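Storage and Small Containers – Gallery

Last updated: January

The Grenmont study room at Kurnport keeps a collection of everyday boxes, tins and cases for visitors interested in household storage. The collection is open on Friday afternoons, and items may be viewed on request. Visitors are asked to return each piece to its shelf with the lid closed. Enquiries should be addressed to Johanna Prantl. 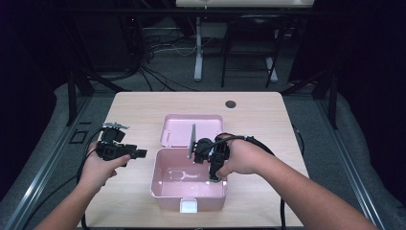 Hinged box in pink plastic – shown open on a light wooden table, with the white latch tab at the front.

Comments (2)

Alois Grabner: My aunt kept her buttons in one very like it.

Tadeo Gallardo: Will the sewing tins be added to this page?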